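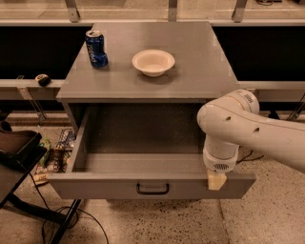 *Gray metal cabinet with the drawer open.*

# About the Takby School of Reading and Criticism

Takby is a small independent school that teaches adults to read fiction closely and write about it. We teach novels and short stories written in English and in English translation, with a good deal of South Asian fiction on every reading list. We don't teach creative writing. People ask about that often enough that it belongs near the top of the page.

We have been open for 23 years. In that time 1,265 students have finished at least one full course with us. Most of them had jobs, children or both while they did it, and the way we run our classes comes from that.

## How the school started

Ritu Shakya had been teaching literature to undergraduates and found that the people who wrote to her most about the books were her students' parents. They had borrowed the novels from their sons and daughters and wanted to talk about them. She began an evening reading class in a rented room on the second floor of the Rathore Building. The first book was a family novel told by three generations of women, and the class spent the whole term on it.

The second term had a waiting list. A weekend group was added, then a course by mail for people who lived too far away to come in. The mail course is now mostly done by email, though we still send printed packets to students who ask for them.

We still rent in the Rathore Building, now on the ground floor, with two classrooms, a small office and the library.

## What we teach

All our courses are built on a short reading list and a lot of rereading. A term runs ten weeks. In a usual term a class reads two novels or one novel and a set of stories, along with a few critical essays.

**Reading the Family Novel.** Marriage, inheritance, households under strain, and the narrators who tell us about them. We look at who gets to speak in a family story and who is only spoken about. This is the oldest course we have and still the one most people start with.

**The Short Story.** One story a week, read aloud in part. Students write a page on each.

**Fiction in Translation.** We read two English versions of the same text where they exist. Students don't need to know the original language, but those who do are asked to bring it along.

**Memory and First-Person Writing.** Novels that read like autobiography, and autobiographies that borrow from the novel. The class spends its first two weeks on the word "I" and who it stands for.

**Writing a Critical Essay.** A working course on planning, drafting, quoting and citing. It covers how to write an abstract, how to choose keywords, and how to cut a long paper down to journal length. School and college lecturers who need to publish make up much of this class.

**Fasano Seminar.** Our advanced course, named after the student whose gift paid for its first year. Each member picks one novelist and works on that writer for two terms. Admission is by a sample essay. The seminar does not meet in June, when members are expected to be drafting.

## How classes work

Classes are held in the evening, starting at 6:30 p.m. and ending at 8:30 p.m. There is a short break in the middle. Online sections keep the same hours.

Teachers do not lecture for the whole session. In most classes the teacher talks for twenty minutes or so about a chapter, and then students go to passages they have marked. We ask everyone to come with page numbers. General remarks about a book are welcome, but sooner or later someone will ask where in the text you found that.

Written work is returned with comments within two weeks. We give letter grades only in the essay course and the seminar. Elsewhere students get written comments and a certificate of completion if they ask for one. The certificate is not a degree and carries no college credit.

Please buy or borrow the edition named on the reading list if you can. If you already have a different one, bring it, and the teacher will help you match chapters.

## The library

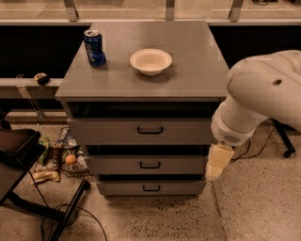
*Three-drawer cabinet, with soda can and bowl.*

The school library holds 1,575 titles. It is strongest in Indian fiction in English from the 1930s onward, and in criticism of it. It is weak in poetry and drama. We have complete runs of several small literary journals that are hard to find elsewhere, and a shelf of student essays going back to the first mail course.

Current students may borrow four books at a time for three weeks. Former students may read in the library but not take books home. Journals and student essays stay in the room.

We accept gifts of books, but please write first with a list. We can't take textbooks, study guides or anything with mold. Marked-up copies are fine. Several of our most borrowed novels have two or three readers' notes in the margins, and we leave them there.

## *Drurus*

*Drurus* is the school's journal. It comes out twice a year, in print and as a free PDF, and publishes essays on fiction by our students and by outside readers. A usual issue has six to eight essays, a few book reviews and one longer piece from the seminar.

Essays should be between 3,000 and 5,000 words, with an abstract of no more than 150 words and up to five keywords. We take work on any novelist or story writer. We see many essays on mothers and daughters, on the return home, and on marriage as a plot, and we are glad to read more of them, but an essay on a familiar theme needs to say something about the sentences as well as the story. Plot summary should be kept to what a reader needs to follow the argument.

Each submission is read by two people. We aim to reply in three months. There is no fee to submit and no fee to publish, and contributors get two copies of the issue.

## Who we are

Ritu Shakya is still the director. She teaches Reading the Family Novel and leads the Fasano Seminar, and she edits *Drurus*. Her own published work is on narrators in women's fiction after independence.

The other courses are taught by part-time teachers, all of whom have taught at the college level or have published translations or criticism. New teachers sit in on one full term before they take a class. A student adviser is in the office on class evenings to answer questions about which course to take.

The school is supported by tuition and by the rent we receive for the larger classroom in the daytime. We get no state funding. A small aid fund covers full or half tuition for students who could not otherwise come, and you can ask about it on the enrollment form. The director reads those requests and the teachers do not see them.

## Who our students are

There is no entry test except for the seminar. We have taught nurses, accountants, bus drivers, retired engineers and a fair number of high school English teachers. Some students had not read a novel since school when they signed up. Others came with a master's degree and wanted company. Classes are mixed on purpose, and the teachers explain terms like "focalization" or "frame narrative" the first time they come up.

You need to be 18 or older to enroll. You should be able to read about forty pages a week in English. Spoken English does not need to be perfect, and students may write their short responses in note form.

## Visiting and contact

You can sit in on one class before you enroll. Write to the office at least a week ahead so we can tell the teacher and send you the reading. Visitors are asked to read the chapter for that evening, and they may speak or just listen.

The office is open from 4 p.m. on class evenings. At other times email is the best way to reach us, and we answer most messages within three working days. The entrance to the Rathore Building is on the side street, and the school is the first door on the left past the stairs. Both classrooms and the library can be reached without steps.

Course dates, fees and the current reading lists are on the Enrollment page. Submission details for *Drurus*, with a sample of our citation style, are on the Journal page.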